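Plillcombe Perforated Stainless Sheet for Kitchenware
Product code PK 202
Page last revised July 22, 2018

Plillcombe supplies perforated stainless steel sheet to makers of graters, drainers, cutlery holders, steamer inserts and similar goods. The sheet is punched flat at our Sonbridge works, levelled and packed between paper. It is sold to trade only.

Material

Grade 304 stainless, cold rolled. The standard finish is 2B on both faces. A brushed finish on one face can be ordered, with the grain running along the long side of the sheet unless the drawing says otherwise. Film is applied after punching, so the holes are covered and the film must be removed before washing.
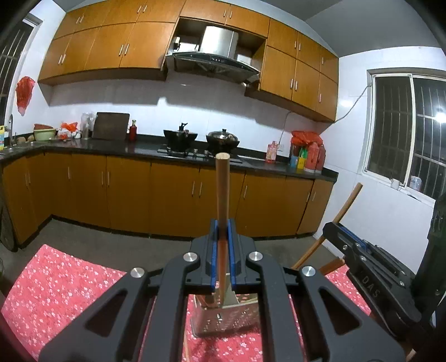 Sheets are punched from the good face. A slight burr is left on the reverse and should be turned to the side that will not be touched in use. Where both faces will be handled, order the deburred version (suffix D). Deburring removes very little metal and does not alter the quoted hole size.

Hole patterns

Round holes, straight pitch: suits box forms, as the rows stay parallel to the fold.
Round holes, staggered pitch: stiffer for the same open area, with an open area of up to 40 per cent.
Slotted, round end: made to order.
Raised grating patterns: made to order from the Orari tool set — please allow extra time for a sample. 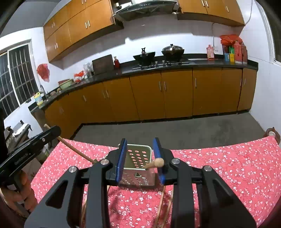
Folding and welding

Keep the first row of holes at least 2 mm clear of the bend line, measured from the edge of the hole. Rows that run into a bend will pull oval. A plain margin can be left on any side, and we advise one of 13 mm where a corner is to be spot welded.

Heat marks should be cleaned off with pickling paste and the part rinsed well. Do not use carbon steel wool or brushes, which leave particles that later rust.

Ordering

Give the product code, finish, pattern, sheet size and the margins on all four sides. A sketch is enough for standard patterns. Drawings are needed for slots, cut-outs and anything from the Orari set. Offcuts are not taken back.

Orders outside the Sonbridge delivery area are carried by Ekpo on pallets. Check the corners of the pack before signing — claims for bent corners cannot be accepted afterwards. Prices are reviewed each April.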